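About Fukero

We write control and planning software for multi-fingered robot hands.

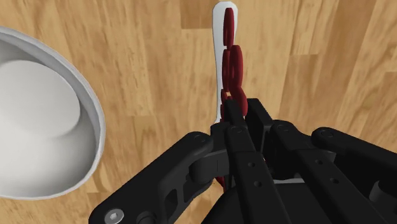

Simulated scene: a black multi-fingered robot hand
holding a white utensil and dark red discs

Fukero develops three packages. Alska plans grasps for hands with several fingers and takes joint limits and contact forces as inputs. Bonsu is the simulator we test against. Most of our test cases are tabletop ones: a bowl, a utensil, small rounded parts, a wood surface. Rudeck records each run and replays it against a new build.

Thin handles are hard to plan for. The fingers converge on a narrow volume, and links collide with each other before they reach the object. Alska checks self-collision at every planning step and drops a candidate grasp as soon as two links overlap.

The nightly suite has 96 grasp tests. A build that fails 3 of them is not released. Logs are kept for 33 days.

Jana Kasten leads simulation. Thoa Từ maintains the contact solver. Bastian Hagedorn is responsible for Rudeck and the build servers. Customer integration goes through Helmut Sperling.

The current release supports position and torque control. Tactile input is in testing.

Page updated Aug 21, 2026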